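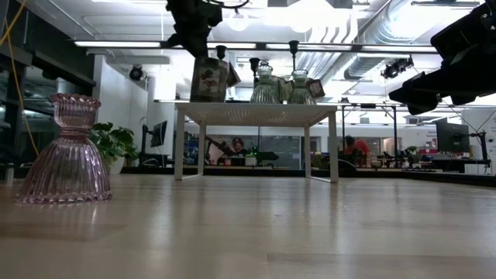 *Fig. 4. Ribbed pink glass vase on a light wooden top.*

## Section 4. Finishing and looking after the top

Revised 2022-02-02. Replaces the sheet that came in the carton.

The carton sheet says the top arrives "ready for life." Treat that as advertising. Tops in the Fitulitz range leave us with one thin factory coat of oil, enough to keep them clean in shipping and not enough for a kitchen. If you put the table together and start eating off it the same evening, you will have rings in it by the end of the week.

Brendan Scanlon wrote the first version of this section and Catríona Tierney rewrote it after a year of returned tops. Where they disagreed, her version is the one printed.

### 4.1 Before you start

You need:

- one can of hardwax oil (see 4.2 before you buy any)
- fine sanding paper and a cork or rubber block
- a vacuum with a brush head
- lint-free cotton cloths, more than you think
- a metal bucket of water with a lid
- thin gloves
- a bright lamp you can move

Finish the top before fitting it to the legs if you can. It is easier flat on padded trestles, and you can reach the underside. If the table is already standing, check that the floor-to-top height is 745 mm at each corner before going on. A top that sits crooked will let the oil creep toward the low side while it dries, and people then blame the oil.

**Caution:** Used oil cloths can heat up and catch fire with no flame near them. This is one of the few warnings on the can that deserves the red ink. Put every cloth under water in the metal bucket as soon as you are done with it. Do not ball them up in the trash "just for now."

### 4.2 Choosing an oil

We sell the Getwood clear oil with the table, so you can weigh what follows accordingly. Any good hardwax oil made for tabletops will do. We have not seen a difference between Getwood clear and Getwood "Premier" that would justify the price of the second can, and we have asked them to show us one.

Be suspicious of the following words on a label:

- **"One coat."** One coat will change the color. It will not protect much. Plan for two.
- **"Food safe."** Most oils of this kind are fine once fully cured. The label often leaves out how long curing takes, so read the small print on the back.
- **"Natural."** Tells you nothing about how it wears, or how it smells.
- **"Heatproof."** No oil finish we know of is. Use a trivet.

Lemon oil, olive oil and walnut oil from the kitchen come up in every online discussion of tables. Olive oil stays sticky. Walnut oil does dry, slowly, and may be a problem for guests with nut allergies. Lemon oil smells nice.

**Note:** The Wieczorek leaf (the optional extension) ships with a lacquer finish, not oil. Do not oil it. Nothing will soak in and you'll spend an evening wiping it back off. Why the leaf has a different finish from the table it extends is a question for whoever ordered it. Customers ask, and they are right to.

### 4.3 Sanding

1. Wipe the top with a barely damp cloth and let it dry fully. The surface will feel slightly rough afterward. It is supposed to.
2. Set the lamp low, at one end, so the light runs along the wood. Overhead light hides scratches, especially on a top with any shine to it.
3. Sand by hand with the block, following the grain. Use light pressure. You are taking off the raised fibers and dulling the factory coat, nothing deeper.
4. Go over the seams where one piece of wood meets the next. Use your fingertips as well as your eyes. If you can feel a step at a seam, sand it level a little at a time. If you can catch a fingernail in it, stop and see 4.7.
5. Ease the edges with two or three strokes. A sharp edge won't hold oil and it chips.
6. Vacuum the top, the edges and the floor under it. Vacuum the top again.

Tack cloths are sold for the last step. Some leave a residue that shows up as pale smears under the oil, and we can't tell you which ones, because the maker changes the recipe and keeps the wrapper. A clean cotton cloth and some patience are safer.

**Caution:** Do not use a belt sander. The earlier manual said it could be used "with care." Of the tops returned to the Dralberg workshop last July, 11 had been belt-sanded, and every owner reported having taken care.

### 4.4 Oiling

Pick a room you can air out and shut afterward. Open windows are good for you and bad for the finish if there is dust or a cat.

1. Stir the oil. Don't shake it. There is matting agent at the bottom of the can, and if you leave it there the table will come out shinier at the end of the job than at the start.
2. Try it on the underside first, on a patch the size of your hand. Look at it in daylight.
3. Pour a small puddle and spread it with a cloth, working along the grain. Less than seems right.
4. Keep spreading until the wood looks evenly wet and no puddle is left.
5. Wait the time printed on the can, then wipe off everything that has not soaked in. Use a dry cloth and press hard. This step decides how the table looks. Nearly all of the "faulty oil" complaints we get are oil that was left sitting on the surface.
6. Leave it for 12 hours. The can may promise less. The can was not tested in your dining room.
7. Rub lightly with the finest paper or a white pad, vacuum, and repeat steps 3 to 5.
8. Do the underside with one coat. People skip this and later write to us about cupping. Wood takes up moisture from both faces, and a top sealed on one side only will move unevenly.

Put the wet cloths in the bucket. See the caution in 4.1.

### 4.5 The first weeks

A finish can be dry to the touch and still soft. Use the table if you must, but keep the following off it until the curing time on your can has passed: wet glasses, hot plates, rubber feet, newspapers, and tablecloths with a plastic backing.

Flower vases deserve a line of their own. Water gets down the outside when you fill them and sits under the base where you can't see it. Fill the vase at the sink, dry the base, and put something under it. The felt dots sold for this purpose hold water very well, unfortunately. Cork is better. Ribbed or frilled bases look as if they would let air under. We would not rely on it.

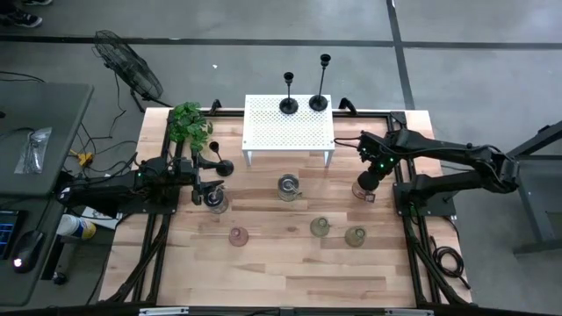 <sub>Photo: Tomás Rafferty</sub>

### 4.6 Marks, and what to do about them

Most published advice on marks in wood consists of one method repeated by people who haven't tried it. We have tried these on our own offcuts. Results on your table may differ, and we'd sooner say so here than in a letter.

**White rings from glasses.** Moisture caught in the finish. Leave the ring alone for a day or two first; a fair number fade without help. If it is still there, rub gently with a drop of the same oil on a white pad, then wipe dry. Mayonnaise, toothpaste and cigarette ash are all recommended online. Mayonnaise is mostly oil and does a little. Toothpaste is an abrasive and will leave a dull patch you then have to fix.

**Black rings.** Usually metal and water together. These are in the wood, so no surface treatment will lift them. Sand the area back and re-oil it. If you don't care to do that, move the fruit bowl.

**Candle wax.** Let it harden. Lift it with a plastic card held flat. Do not iron it through brown paper, whatever your aunt says. The iron will soften the finish as well as the wax, and colored wax goes straight into the grain. A candlestick with a small base tips easily and tends to drip close in, so give it a saucer.

**Red wine.** Blot, don't wipe. On a cured finish it should come off with plain water. If it doesn't, the finish was not cured or is worn out, and the wine has done you the favor of showing where.

**Scratches.** Fine ones disappear at the next oiling. For a deep one, sand a wider area than the scratch itself and fade the edges. Wax filler sticks come in a set of colors, none of which will be yours.

**Dents.** A damp cloth and a little steam can raise a shallow dent in bare wood. On oiled wood it works less often than the videos suggest.

### 4.7 Seams that open or step

Glued tops move with the seasons. A hairline at the end of a seam in the heating season, gone again by summer, is ordinary. Don't fill it. The filler will be squeezed out when the wood swells and will leave a ridge.

Write to us if:

- the gap stays open all year
- one side of the seam stands clearly higher than the other
- the gap runs the full length of the top

Send a picture with a ruler beside the gap. Brendan Hayes handles these and will ask for one anyway. He will also ask how near the table is to a radiator, so measure that too.

### 4.8 Routine care

Wipe with a damp cloth and dry it. That covers daily cleaning. You do not need the Getwood care spray, although it is in the box and you have already paid for it. We ran it against plain water with a drop of dish soap and could not tell the two test boards apart. Brendan Ó Gríofa maintains that he could. He had labeled them himself.

Avoid furniture polish with silicone. It makes the top look wonderful for a month, and then no oil will take over it.

Re-oil when the surface looks dry or when a drop of water soaks in and stops beading. We used to print "once a year." Some tables need it sooner, at the end where people sit, and some go far longer. Do the water-drop test in the most used spot, with one thin coat of oil to follow if it fails. There is no need to sand the whole top again.

Close the can tightly and store it upside down for a minute before turning it back, so that the oil seals the lid. If a skin forms, cut it out and strain what is left through an old stocking. If the oil has gone thick like honey, throw it away at a proper collection point. Thinning it doesn't bring it back.

Leg bolts and the height feet are covered in Section 5.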